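Budgeting for the Second Year: Why Equipment Plans for Robot Cells Should Begin with the Small Items

By Isabelle Gagnon

Most capital requests for automation that reach a finance office follow the same pattern. There is a large figure for the robot arm, a smaller figure for the gripper and its controller, a line for installation, and a line marked "sundries". The last of these is usually a round number, and it is usually wrong. In my view it is the line that deserves the most attention, and the present habit of settling it last does lasting harm to projects that were otherwise well chosen.

I write as someone who has spent a good part of her career reviewing such requests, first for the Tovasberg group and later as an adviser to smaller manufacturers. The views here are my own. They concern the modest end of the market: one or two arms on a bench, handling parts that used to be sorted or kitted by hand. Large production lines have their own planning departments and their own faults, which others are better placed to discuss.

The difficulty begins with the way a purchase is described. A robot arm is bought as an asset. It has a serial number, a depreciation period and a place in the register. The bins, trays, mats, spare finger pads, leads and practice parts that surround it are bought as consumables, often by a different person, from a different budget and at a different time of year. The arm arrives in June, and the things it is supposed to pick up are ordered in the autumn, after somebody has noticed that there are not enough of them.

At the Histwood site, where I was asked to review a small cell for sorting electrical parts, the arm had been approved at the first meeting. The containers were approved at the third. Between the two meetings the engineers had borrowed trays from the stores, and a good deal of early work was carried out on those trays. When the proper bins were delivered, their sides were taller and their surface was different, and much of the set-up had to be repeated. The cost of the bins was trivial. The cost of the repeated work was not, and it appeared nowhere in the accounts, as the engineers were salaried and their time had not been charged to the project.

Wiring is a particularly good test of a plan. A rigid part has one shape, and a buyer can reasonably assume that if the arm picks up one, it will pick up the next. A wire harness has as many shapes as there are ways of putting it down. Its branches splay, its loops bend back on themselves, and a thin strand can end up lying flat against the floor of a bin, where the fingers must come very close to the surface to reach it. Bright plastic adds a further complication, since a glossy floor will throw back the overhead lighting. All of this bears on what ought to be bought, and very little of it is ever found in a supplier's quotation. 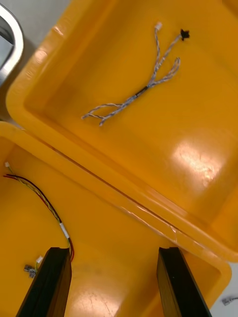

Should the parts used for trials be charged to the same budget as the robot?

They should, and they should be listed by name and quantity in the original request. Trial parts are handled far more often than parts in normal use, and a plan which assumes that they will be lent by the production department is relying on goodwill that has not been costed.

I would go further and suggest that trial parts be bought in two lots. The first lot is for setting up the cell. The second is kept sealed until the acceptance tests. At Histwood the first order was for 60 assorted harnesses and leads, and no second order was planned at all. By the time the cell was to be accepted, the team was testing it on the same pieces it had been set up with, and the acceptance figures told the finance office very little about how the cell would cope with fresh stock. A second lot of 60 was eventually approved, with some reluctance, and the results were lower but a great deal more useful.

The objection I hear most often is that detailed lists slow down approval. A plant manager who wishes to see an arm installed before the summer shutdown does not wish to debate the number of bins. I have some sympathy with this. An approval procedure that treats a plastic container with the same gravity as a machine tool will exhaust everyone involved, and the sensible response is to set a threshold. At Kellent, where I helped to rewrite the procedure, any single item below 80 pounds may be included in a schedule attached to the main request, and the schedule is approved as a whole. The reviewer reads it once, asks about anything that appears to be missing, and signs. It has added very little time to the process.

A second objection has more weight. Engineers argue that they cannot know in advance which small items will be needed, and that a list drawn up too early becomes a list of the wrong things. This is true of some items. It is seldom true of containers, finger pads, lighting and trial parts, which every such cell requires in some form. For the remainder, a named contingency is a better answer than a sundries line. The difference is more than one of wording - a contingency has an owner, a limit and a date on which any unspent balance is returned, whereas a sundries line tends to be spent on whatever is wanted in the week it is noticed.

There is also the matter of replacement. Gripper fingers wear where they meet the work. Bins become scratched, and a scratched surface may look different to a camera from the one on which the cell was set up. Connectors on trial harnesses loosen after long handling. None of this is a fault, and all of it can be planned for, yet I have read very few requests that include a figure for the second year. The Daza proposal, which I reviewed shortly after Histwood, was a welcome exception. It set aside a fixed sum to be released every 6 months for worn items, with a short written return from the supervisor stating what had been replaced. The return took up half a page. Over time it has become the most reliable record the company holds of what its cell costs to run.

Suppliers could do more to help. A quotation which covers only the arm and the gripper is accurate as far as it goes, but the buyer would be better served by a separate sheet setting out what the supplier's own staff placed on the bench when they prepared the demonstration. Buyers are entitled to ask for that sheet, and in my experience it is generally provided when they do. It ought to be requested before the comparison of tenders, so that two offers can be set side by side on equal terms.

Finance officers, for their part, should be willing to visit the bench. A request is easier to judge once one has stood beside the cell for an hour in the morning and watched which things are reached for, which are moved out of the way, and which have been fetched from another department. I have altered my opinion of several requests after such a visit, in both directions. On one occasion I recommended that the sum for containers and trial parts be doubled and the order for a second arm put back to the following year, and the plant manager, after some argument, agreed.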